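From: the Stonder list
Date: Wednesday, October 9, 2019
Subject: Re: [stonder-allotments] Shared teas and what we do with the rubbish

Hello all,

Sorry to be slow in answering this one, I have been up to my elbows in green tomatoes and the message slid down the page. I'll put my thoughts under each bit so that it makes sense to anyone who missed the first round.

> We had a lovely turnout for the last shared tea but I was a bit dismayed at how
> much packaging there was at the end of it. Could we ask people to bring food in
> tins and tubs from home? I don't want to be a misery about it, but we are
> supposed to be gardeners.

You're not being a misery at all, and I have been muttering the same thing to my husband for two summers now. I do think we should go gently, though. Plenty of people come to the tea straight from work, or with small children in tow, and a packet of something from the corner shop is what they can manage. I would much sooner have them and their crisps than not have them. What I'd like is for those of us who have the time to bake or boil or pickle to bring a bit extra, so that the packets become the smaller half of the table. I can promise two trays of the courgette cake (the one with the lime icing, not the one that sank) and as many pickled beans as anybody can face.

My sister's street had the same conversation after their get-together, as she told me when I described ours. It all sounded very familiar!
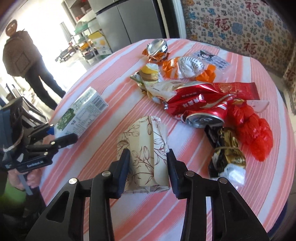

Wrappers, cans and a carton on the striped cloth.

Her lot settled on one basket for wrappers and one for cans, put out before the food and not after it, and she swears that the putting out first is the whole secret. By the time everyone has eaten and is hunting for their coats it's too late to start explaining which thing goes where. We could do the same with the two old crates behind the water butt, if somebody can persuade the spiders to move out.

> Also, are we still composting the tea bags? Somebody told me they have plastic
> in them.

Some do and some don't, and I'm afraid I only found out by digging. When I emptied my far bay in February there were dozens of little ghostly bags in there, perfectly whole, with lovely crumbly soil inside each one. I spent a whole afternoon picking them out with cold fingers and saying things I shouldn't. These days I tear the bags open and tip the leaves on the heap, and the empty bag goes in the bin at home. If we used loose tea in the big pot we wouldn't have to think about it. I have a strainer the size of a saucepan that has been waiting for just such an occasion.

> What about the money for cups? I think we spent too much last time.

We did, a bit. I looked back through the tin and we bought 400 paper cups because they were cheaper by the box, and we have used 80 of them. So there is no need to buy any for a good long while - but I would love to see people bring a mug from home anyway, and keep the paper ones for visitors. The man at Zodmont, where we got them, tried very kindly to sell me 1000, so it could have been worse. 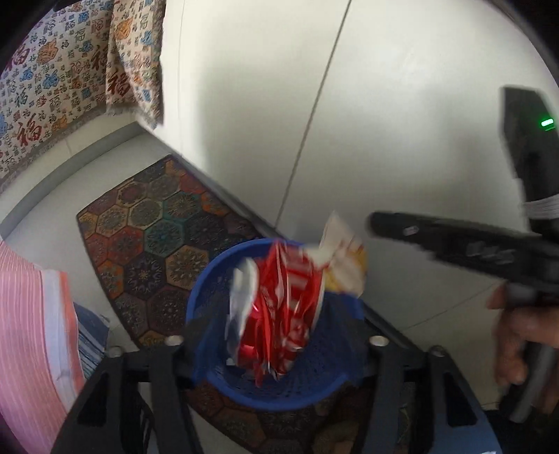 A red-and-white wrapper on its way into the blue basket.

A basket like that would suit us nicely, now I look at it. You can rinse it under the tap and there's no lid for the wasps to get trapped under. Bùi, the hardware shop by the bridge, has something similar stacked outside the door, and I'll ask the price when I go in for twine. I think we could stretch to a pair out of the tin.

> Last thing, is anyone doing the seed order this autumn or shall we leave it?

Please let's not leave it! I am happy to do it again. I have the new Stullari catalogue here and I've folded down far too many corners. The broad beans did so well on the lower plots that I'd like to get the same again, and there is a purple-podded pea I can't stop looking at. We need 20 packets to get the free postage. Drop me a line with what you'd like and I'll add it all together, and if you aren't sure, write down the vegetable and I'll choose you something sensible.

One more request while I have you: whoever borrowed the long-handled hoe from the shed, could it come back before the weekend? Mine has lost its head again and the bindweed has noticed.

Warmest wishes to everyone,
from the plot with the leaning bean poles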